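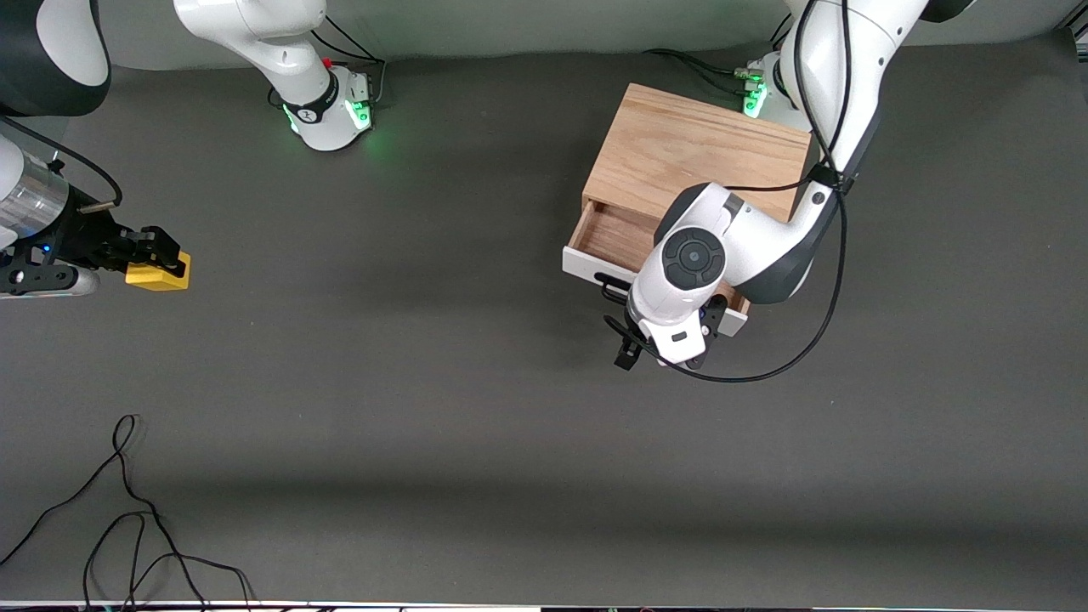

evdokia_a
Evdokia Athanasiadis here. Wax on the runners will do for a while, but check whether the drawer is racking first. A small box with the pull near one end will nearly always twist when you open it one-handed, and no amount of wax cures that.

tangen42
Agree on the racking. Mine has the same layout, white front with the small black handle out towards the left end, and it binds at half travel in December and runs freely by winter. Humidity accounts for part of it. The off-centre pull accounts for the rest.

nollow_bench
I don't buy the humidity argument for something this size. Across 200 mm of solid timber you might see a couple of millimetres of seasonal movement, but only across the grain. Along the grain it's negligible. Which way does the grain run on your drawer sides?

tangen42
Front to back.

nollow_bench
Then the sides can grow in height and the drawer jams against the top of the opening. It won't jam sideways. Plane a shaving off the top edge of each side and leave the runners alone.

evdokia_a
Before anyone picks up a plane: pull the drawer right out, rub soft pencil along both sides and the top edges, and cycle it ten times. The graphite will be burnished where it rubs. I've seen people thin a side that was never touching anything.

sistico
Or move the handle to the centre and fill the old holes. Two screws. I don't see why this thread needs a hygrometer.

tangen42
The filled holes will show on a white front. Mine is painted and I'd have to respray the lot to get the colour even.

sistico
A backplate covers them.

laltmont_rd
On abrasives, I'd go no coarser than 100 grit on the runners, then finish with 240 and paste wax. Don't use silicone spray. It migrates into bare wood and the next coat of finish will fisheye.

nollow_bench
Seconded on silicone. Candle stub is fine if you have no paste wax.

evdokia_a
One more for the original poster. What is the clearance either side with the drawer half out? Feeler gauge or a stack of paper will do. If it's over a millimetre a side, glue a strip of veneer to the tight-grained face of each runner and you can keep the handle where it is.

sistico
Still voting for the handle.

tangen42
Did the pencil test on mine Monday. Top edge, left side, last 42 mm at the back. Nothing on the outside faces. Planing it tonight.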